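Part-time front counter and kitchen help wanted – Busent Tea Room, Abernathy

We need two people. One for the counter, one for the back. Could be the same kind of person, we don't mind training either way. Start as soon as you can, we are already short on weekends and the patio opens soon.

About the place
Small tea and lunch room on the corner of Isitz Street, across from the old feed store. Open six days, closed Mondays. 27 seats inside, more on the patio when the weather is decent. Mostly regulars at lunch, then a younger crowd after school lets out. We do loose tea, coffee, soup, sandwiches, a couple of cakes a day. No fryer. No alcohol. We close at 5 and the doors are locked at 5, so you get your evenings.

We also run a little shelf of things for the table by the register – mugs, tea towels, bamboo mug stands, honey from up the road. Counter person looks after that too, so restocking, pricing, wrapping if it's a gift.
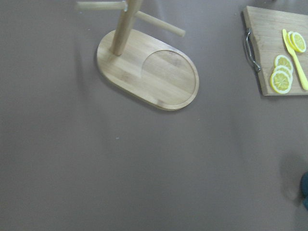

Counter job
- Taking orders, in person and on the phone
- Register and card reader, cashing out at end of shift
- Making tea and coffee drinks (we'll teach you, takes a week or so to get comfortable)
- Running food to tables, clearing, wiping down
- Keeping the shelf tidy and stocked
- Answering the same question about parking many times a day, nicely

Hours: Thursday to Sunday, 10 to 5:30, half hour paid break. Some flexibilty if you have classes.

Kitchen job
- Morning prep from 7:30: soup base, sandwich fillings, washing greens, slicing fruit
- Plating during lunch
- Dishes. Everybody does dishes, but you will do the most
- Checking in deliveries and putting them away with dates on
- Weekly deep clean of the fridge and shelves

Hours: Tuesday to Saturday, 7:30 to 2. Lunch is on us every shift, anything off the board.

No cooking school needed. You do need to be OK with a knife and OK with doing the same thing many times over without it getting sloppy. If you've worked in a school cafeteria, church kitchen, diner, catering, any of that – great, tell us. 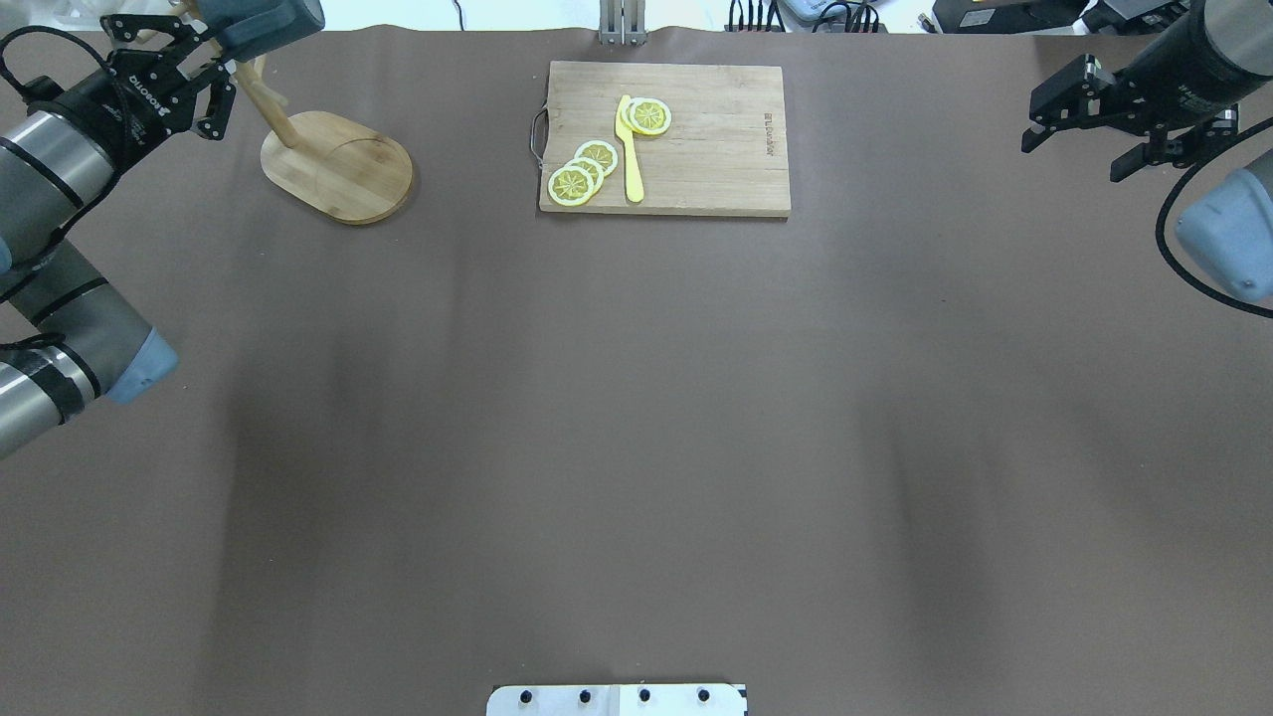
Pay is above minimum for both jobs and goes up after the first 58 days if we're both happy. Tips are pooled and split by hours worked, kitchen included, paid out Sundays in cash. Part of your trial shift is simple prep, lemons for the iced tea and the fish cakes, cut in rounds like the ones on the cutting board and not in wedges. You get paid for the trial whether we hire you or not. There's also a $200 bonus for anyone who starts this spring and is still here in October. No health plan, sorry, we're too small.

What we're looking for
Somebody who shows up. On time, or calls. That really is most of it.
Friendly with older customers, patient with kids.
Able to lift 30 lbs (flour, milk crates) and be on your feet most of the day.
Over 16 for the counter, over 18 for the kitchen because of the slicer.
Food handler card is a plus. If you dont have one we pay for the class.
Second language is a plus, not required.

Masks on for all staff right now and we keep the door propped when it's not freezing. Counter has a screen. If you've been sick or near someone sick, stay home, you won't lose your spot on the schedule over it.

Getting here
The 2 bus stops in front. Free parking behind the building, staff use the gravel side please and leave the paved side for customers. Bike rack by the back door. If you come in from out past the county line, ask around on shift, a few of us carpool.

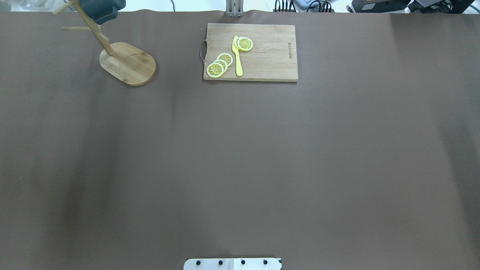

Page last updated: 2021-03-31

How to apply
Come by between 2:30 and 4:30, any day but Monday, and ask for an application at the counter. Please not at lunch! Or fill out the form on the Jobs page of this site and attach a resume if you have one. A resume is nice but a few lines about where you've worked and when you're free is fine too. Put COUNTER or KITCHEN at the top so it goes in the right pile.

We'd like one reference who isn't family. Teacher or coach is fine if this would be your first job.

We try to get back to everyone within a week. If you haven't heard, call, the form has eaten a couple of messages before.

Trial shifts are three hours. Wear closed shoes with some grip, hair tied back, plain dark shirt. Apron provided. Bring ID for the paperwork.

Other stuff people ask
Do I have to work both weekend days? Counter, yes. Kitchen, Saturday only.
Can I work both jobs? Not full hours of each, but we're happy to mix it up for the right person.
Is there a discount? Half off food and drinks when you're off shift, 20 percent off the shelf.
Summer only? We'd rather not this time. We'll post seasonal patio jobs seperately in May.
Is the dog going to be there? Toto is in the office most mornings. Never in the kitchen. If you're allergic let us know and we'll work it out.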